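### 3.2 Collection procedure

The demonstrations used in this study were recorded by members of the Drarnby student robotics club as part of the Gendside tidying project. Each demonstration consists of one person sorting household items on a light wooden work surface set against a plain wall. The item set comprises plush toys, a toy sports car, a small figurine, clear plastic boxes, and a white storage bin. Video was taken from head height so that both hands remain in view during most of the reach.

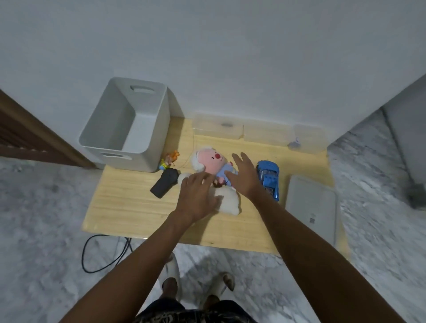 Club members were told to work at a normal pace and to use either hand. No fixed order of items was given. Sessions in which an item left the work surface were kept, as the Alby policy must later handle such cases. In total, 1253 clips were recorded, of which 43 were discarded for missing hand labels. The longest clip contains 430 labeled time steps.

Labels follow the two-level scheme of the Christodoulou toolkit. The upper level names the task (sort, pack, clear). The lower level marks each hand separately as idle, approaching, or in contact. Contact labels proved the hardest to assign for soft items, where the fingers hide the point at which the material begins to deform. Small packets caused a different problem: a pinch grip covers much of the object, and the clear box behind it offers few visual edges. Two students labeled each clip, and disagreements were settled by a third.

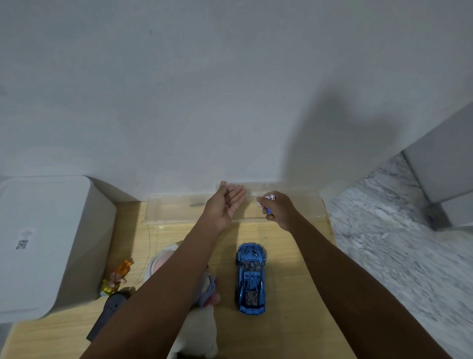 **Figure 2.** Right hand holding a small labeled packet near the clear box; left hand open.

For training, clips were split by session so that no session appears in both sets. The held-out set contains 400 clips. Hand positions were normalized to the width of the work surface before being passed to the policy (Section 3.3).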